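23rd May

Rain on and off all day, and I have been indoors with it, at the desk in the back bedroom with the window open a crack and a pot of tea that I let go cold twice. I had meant to write this last night but I fell asleep with the light on, so it will have to do for both days, and I apologise to whichever version of me comes back in November to write the thesis chapter and wants to know what happened when.

The good news first, because I have been carrying it about with me like a warm potato. The pausing method works! Or at any rate it works better than the old way, by enough that I no longer think I am fooling myself. I have been calling it Clunby in my notes, after the village where I first had the idea (on a wet walk, naturally, with nothing to write on but the back of a bus timetable), and I suppose the name will stick now whether I like it or not.

For my own sake, let me set it down in plain words, while it is still plain in my head. In the old way, which everybody at Lozano uses and which I used quite happily for a year and a half, you guide the arms through the whole job from start to finish, you save the lot, and the learning program is fed every moment of it as though each were worth the same. A long, dull reach across the room counts for just as much as the little bit at the end where the fingers close. With Clunby, the person guiding the arms stops for a breath before each contact. Before a handle, before an edge, before letting go. The arms hold still, and that stillness tells the program that something that matters is coming. The moments on either side of a pause are then given more weight in the training. I have left everything else alone, quite deliberately, because last autumn I changed four things at once and learnt nothing whatever from it.

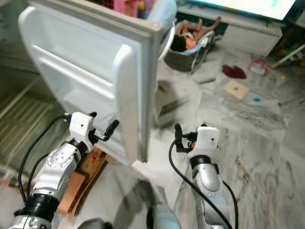
Fridge doors have been my favourite test from the start and I am not tired of them yet. They look so easy, and a toddler can open one, but there is a seal to beat, then a swing to follow, and the thing you are holding moves in a curve while your hand would much rather go straight. I chose homes over the lab kitchen because the lab kitchen is a lie, all clear floor and no life in it, and a method that only works there is no use to me or anyone. In a real home you get what I had on the screen all this afternoon: the white door swung wide towards the camera, the left gripper just in front of the lower part of the long handle, the right one hovering off beyond the bottom edge, and behind it all a child leaning back in a bouncer with bare legs up, the telly glowing, little bits and pieces scattered over the marble tiles. I stayed on that one for a good long while. It is the kind of moment the pause was meant for, with both grippers close to the door and the whole question being which of them ought to act, and when. Under the old weighting a moment like that gets swallowed up by all the reaching and shuffling on either side of it.

So, the numbers, which I have now been through three times with a ruler under each line. I had 190 recordings to work with once I had thrown out the ones where the sound of my own confidence had run ahead of my care (labels in the wrong place, mostly, and all my fault). I trained the program five times over with the old weighting and five times with the new, starting from a different random point each time, so that one lucky run couldn't turn my head. Every one of the Clunby runs did better at door handles than the best of the old ones. I read that line out loud to the empty room. For drawers the gap is smaller and two of the runs overlap. For picking things up off the floor there is no difference at all that I can find, and I did look, with rather more hope than is proper.

That last part bothers me more than I expected. I thought the floor would be where the pause helped most, what with cloth and small soft things being so fiddly. My best guess this evening is that people don't pause in the same place when they pick things up. With a handle you can see where the touching will begin, and everybody stops a little short of it. With a sock or a strap, one person stops high above it, another gets right down beside it, and the program is left with a muddle. I could test that by measuring the height of the gripper at each pause, which is only an evening's work if the files behave themselves. They are stored in Clusero, so they may not. It logged me out twice today and once lost a whole page of notes on cable positions, which I have written out again, crossly and I think less well.

There is the other worry too, the one I keep tucking under the cushion. A pause costs time. My recordings come out about 8 per cent longer than before, and I haven't yet made the fair comparison, where the old way gets those extra minutes as well. I know perfectly well that it is the first thing I shall be asked at Randonen. I would ask it myself. It means another batch of training runs, and the queue for the machines is dreadful at this time of year, but I'd sooner find out in my slippers than standing up at the front with a clicker in my hand.

Plan for tomorrow, then. Pause heights first, floor recordings only. Put the longer comparison in the queue before breakfast, even if the settings aren't perfect. Go back over the cable notes. Ring home, as I said I would days ago and haven't. Buy milk, as there was only enough left for half a cup tonight and I drank it standing up at the sink, watching the rain come down on next door's beans.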